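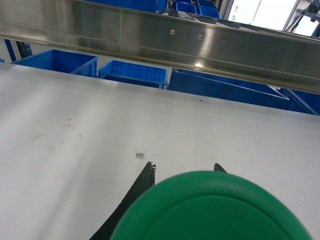

Madder goes brown when you let it get too hot, and you let it get too hot, says the note penciled under my last entry, and whoever wrote it went on to say that the Lonska yarn deserved better and that I ought to try chalk in the water before I blamed the roots. Fair enough! I've been grumbling about those roots since May, and I would like to set down properly what I did this time, so that the next grumble is at least an informed one.

November 30, 2024. Girnance workshop, back sink and the big enamel pot.

The yarn is for the Clomari blanket, the border only, the middle being the undyed gray that was washed and put up weeks ago. 13 skeins of Lonska two-ply, 832 grams on the kitchen scale, weighed bone dry after a night on the rack over the heater. I mention the rack as the last batch was weighed damp (my doing) and I'm fairly sure all my sums were off from that point on. If you're borrowing my old figures for anything, please don't.

Mordant was alum, from the new Kulkarni sack. It's a finer powder than what we used to get and it dissolves much faster, though it also flies about when you scoop it, so put the mask on and scoop low. I brought the alum bath up slowly, kept it just under a simmer for an hour, switched off and went home. The yarn sat in it for 18 hours, which is longer than I planned, but the roads were icy and I took my time coming in. I don't think it hurts wool to wait. It came out feeling the way it always does, a little squeaky, a little sticky, and smelling faintly of pennies.

Madder: 200 grams of chopped root, soaked overnight in the bucket. I poured off the first soak water as usual and kept it, though I never know what I'm keeping it for. There must be a shelf of these jars by now, all labeled in my handwriting and all the same sad tan. I did promise to use them up on the practice yarn and I will, I will.

On the chalk question, I gave in. A heaped teaspoon went into the pot, stirred well and left to settle before the roots went in (tied in the old pillowcase, the one with the mended corner, and not the good muslin, which leaks bits into everything). Our tap water is soft here and I've always known it, and I've always assumed it didn't matter much. The color in the pot changed while I was stirring. It had been a kind of weak-tea orange and it deepened to something closer to brick, and I stood there feeling rather told off by a pencil note.

Then heat. I kept the thermometer clipped on and stayed in the room, with the radio on and a chair dragged over, and turned the ring down every time it crept. I used to think of dyeing as something you could do while doing something else. With walnut you can, walnut will forgive you anything, you can forget walnut over a weekend and it will only be a nicer brown. Madder wants company. Two hours of it, lifting and turning with the long dowel, never stirring hard, as this two-ply felts if you so much as look at it sternly.

I let it all cool in the pot. The first skein out is a real red, warm, a bit to the orange side, with none of the liver color I got last time. There's a paler stretch where the figure-eight ties were too snug, my fault again, and I've gone through and loosened the ties on the remaining skeins before putting them back in for the night. For anyone tying skeins this week: you should be able to get two fingers through the loop. I know I've written that on the wall. I evidently don't read the wall.

Still to do: rinse on Monday, cool water first, then the soap. Dry away from the window. Cut a length for the shade card and staple it here, next to the May one, so the two can be compared in decent light. Somebody please tell me whether the May sample has faded or whether it was always that dull, as my memory of it is much kinder than the card.

The bath isn't spent. There is plenty of color left in it, and I'd like to run a second lot tomorrow for a softer coral, maybe with the odd balls of Lonska from the bottom of the basket. If you need the big pot before then, decant into the lidded bucket and leave the pillowcase in. Please don't tip it down the sink, even if it smells (it does smell).

The chalk is back on the shelf above the scale, by the way, and we're low. I've added it to the Kulkarni order, along with cream of tartar and more of the cotton tape for ties. Whoever left the pencil note, you were right, and there's shortbread in the tin.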